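The pear is a liar

Week three of trying to get two simulated hands to tidy a kitchen counter. 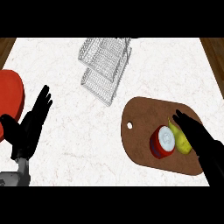

What the planner thinks is going on

My grasp planner lives in a repo called Nestov, named in a hurry and now stuck that way. It takes a list of objects with poses, picks one, assigns a hand, and hands the whole thing to the controller. The list is where my February went.

A can lying on its side next to a pear is, as far as my segmentation code was concerned, one object. A single lumpy thing with a flat end and a neck. Nestov would fit a box around the pair, find the middle of the box, and send the right hand to close on the seam between them. The logs called this a high-confidence grasp. I have had job interviews like that.

Yes, I could read the true poses straight out of the simulator. I did, for the first 28 runs, and everything looked brilliant. Then Zorica Kneževič reviewed the branch and left one comment: "so it works if it already knows the answer." Ground truth came out that evening.

What I changed

The fix was dull. I split the mask by color before clustering the points, then checked surface normals along the split to see if it was a real boundary or only a label. A red cylinder and a yellow pear are about as easy as this gets, and I'm aware that two pears will ruin my week.

The second change was in the collision settings. I had a safety margin around every object, so anything leaning on a neighbor started life in collision, and the planner refused to move at all. Now contact between objects at the start is allowed and only the hand gets a margin. I found this at line 1416 of a config file, under a comment from me, dated last July, that says "revisit."

The basket

Wire mesh against white marble is still a mess. The grid is thin, everything is pale, and my depth filter throws half of it out as noise. For now I pass the basket in as a plain box with no lid and pretend I never saw the wires. Any drop target with holes in it gets the same treatment.

Still broken

The left hand has no job when there's only one thing to grab, so it waits with its fingers up like it wants to ask a question. The idle pose is hardcoded in 4 separate places. I've fixed three.

Replanning is capped at 2000 iterations and hits the cap whenever the right forearm has to go around the end of the cutting board. I suspect the wrist limits. I also suspected the wrist limits last week and spent a day on them, so I'm going to look at the cost weights first this time.

Branch is pushed, tests are mostly green, and the silver one is the basket.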